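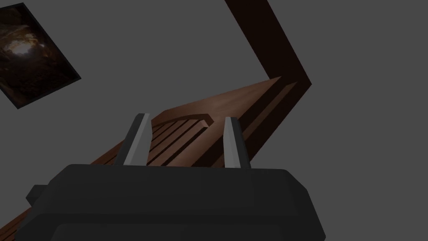
Progress report to the Sundow Fund
Saven newspaper and negatives project, second period
Submitted Tuesday, March 24, 2020
Prepared by Sigrún Ásgeirsdóttir, project lead, Saven Public Library

Where we are

The grant pays for scanning and cataloging the Saven Weekly Mirror, plus the glass negatives that came to the library with the paper's office files. The target in the agreement is 3,000 newspaper pages online by the end of the third period. At the close of this period we have scanned 2,738 pages. Not all of those are online yet. The rest of this report says which parts are done, which are held up, and what we would like to change.

The library building closed to the public last week. Scanning stopped on the same day. Cataloging has carried on from home and most of the work planned for the next two months can be done that way.

Newspaper scanning

The early volumes went faster than expected. They are on rag paper and lie flat once they are out of their bindings. The volumes from the war years are the slow ones. The paper is brown at the margins and breaks along the fold, and each sheet has to be moved on a carrier board. We had planned for one operator on those volumes and ended up using two, one to turn and one to scan.

Four issues are missing from the bound set. Two of them turned up on the microfilm. There are 20 reels in all, made by the county before the library had its own copy, and they have gaps of their own. The picture quality on the film is fair in the middle of the page and poor at the edges. We used it only where there was no paper copy, and those pages carry a note in the catalog so that readers know what they are looking at.

We are still hoping to find the other two issues. A notice went into the town newsletter in January and brought in several boxes of papers from families. Most were duplicates of issues we already have, but one box held a harvest supplement that was never bound with the main run. The owner has agreed to let us scan it and wants it back afterward.

Negatives

There are 529 glass negatives. All of them have been cleaned, put in four-flap enclosures and numbered. They were stored upright in their original wooden boxes and the condition is better than we told you in the application. A small group from the bottom of one box has lifting emulsion. Those were set aside and have been left alone until a conservator can look at them.

Scanning of the negatives is with Akbulut, the outside studio named in the agreement. The first batch was delivered and returned on time. On checking, we found that some files had been flipped left to right, which was easy to see on any picture with a shop sign in it. Akbulut rescanned the batch at no charge and now marks the emulsion side before starting. The second batch was due to leave us this month. It is staying in the library store until the studio reopens.

Catalog and public site

The catalog runs on Fakeo. The move from our old spreadsheet took longer than it should have. The spreadsheet kept dates in three different styles, and Fakeo rejected every record where the day came before the month. We corrected these by hand - there was no safe way to do it in bulk with issues dated in the first twelve days of a month.

Search by word now works on the pages that have been loaded. Results are good from the point where the Mirror changed its type. Before that, the long s and the worn type cause many wrong readings. We have tested correcting a few columns by hand, and it is slow work. For the earliest volumes we suggest putting the pages up as they are, with the search text uncorrected, and adding a plain index of family names and farms. That is what most of our readers ask for at the desk.

The site has a simple comment form under each page. Readers have used it to name people in photographs, to correct place names, and in one case to tell us that a wedding notice gave the wrong groom. Comments are checked by a member of staff before anything is added to a record.

School and public work

Two evening sessions were held at the library before the closure, one on finding a house in the paper and one on reading old advertisements. The first was full and we had to bring in chairs from the children's room. The third session, on the glass negatives, has been postponed.

The high school history class had started a piece of work on the 1918 issues. Their teacher has asked whether they can go on with it from home. We have moved those issues to the front of the loading list.

Spending

Spending is under budget on travel and over on supplies. The overspend is almost all on enclosures and carrier boards. The second operator on the war-year volumes was paid from the library's own staff budget and is not charged to the grant. A full statement is attached to the email that came with this report.

Changes we are asking for

1. An extension of the third period by the same length of time that the building is closed. We do not know yet how long that will be, and will write again when we do.

2. Permission to move the unspent travel money to conservation, to pay for treatment of the negatives with lifting emulsion.

3. Agreement to the name and farm index in place of corrected search text for the earliest volumes.

Next steps

Load the remaining scanned pages, starting with 1918. Finish the descriptions for the first batch of negatives. Draft the list of headings for the name index and send it to you for comment. Scanning of the last volumes will start again once staff are allowed back in the building.

Questions can go to Sigrún by email. The desk phone is not being answered during the closure, but messages are picked up twice a week.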